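Levow Handheld Teaching Gripper, Two-Finger
Item 3171
Sold by Dosura
Availability: ships in 9 days

Overview

The Levow is a two-finger gripper for showing a robot arm a task. It works two ways. Carry it in your hand and do the job yourself, or bolt it to an arm and drive it from the Driment remote handle. The wrist camera and the finger-width sensor record in both modes, and the files come out in the same format, so hand-shown runs and remote runs can go into one training set.

The fingers are black, soft-faced and replaceable. The camera sits behind them and keeps the tips in view through the whole stroke.

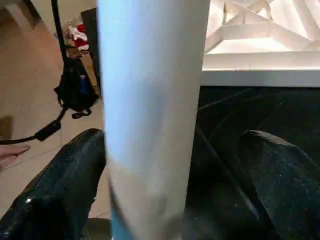 Do I need a robot arm to start recording?
Handheld recording needs only the gripper, its battery pack and a computer to copy the files to. An arm is needed later, when you want to play back a task or take over by remote.

Recording by hand

Press the side button once to start a run and once to end it. Each run is saved as its own file with a time stamp. Internal storage holds 400 runs at the default settings. When storage is full the status light turns amber and the button stops responding until files are moved off.

Keep your approach slow for the last few inches before contact. The position tracker copes with quick moves across a room, but the camera does not expose fast enough to keep the picture sharp.
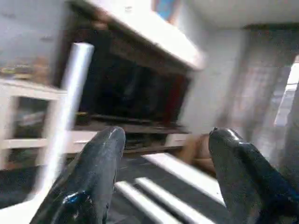
Tracking is set up for ordinary rooms and needs no markers on the walls. The software finds fixed features and works out the gripper's path from them. Large swings between stations will smear the view, as with the shelving and the curtain here, and the software gives those stretches less weight when it solves for position. If a run has more smeared stretches than steady ones, it is flagged for review – you can keep it or delete it. Start each run with the gripper held still for a two-count so the tracker has a clean first view.

Recording by remote

Mount the gripper on the arm with the four-bolt plate (included). The Driment handle plugs into the base unit and controls wrist position and finger width. Squeeze to close, release to open. Finger force is capped in software and can be set per task.
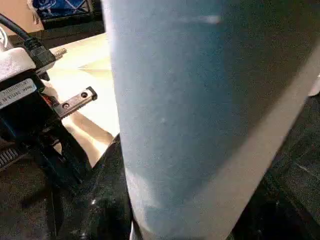
Close work beside a pale blue cylinder, with the motor and its label in view at left.

Remote runs take longer than handheld runs. Use them for tasks where the arm's own reach matters, and for fixing a trained task that goes wrong partway through. Taking hold of the handle during playback pauses the arm and opens a correction run.

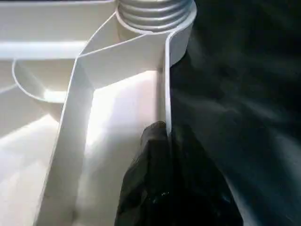

Ruiz-Ortega writes that the correction runs were what made the remote handle worth buying for their shop, and that they wish the handle cord were longer. They had been re-recording whole tasks before – now they redo only the part where the grip slips. An extension cord for the handle is sold separately as item 1621.

In the box

Gripper with wrist camera
Battery pack and charger
Four-bolt mounting plate
One spare pair of fingers
Data cable

The Driment handle and base unit are not included.

Care

Wipe the fingers with a damp cloth. Do not use solvent on the finger faces. Replace fingers in pairs and run the width calibration before the next recording.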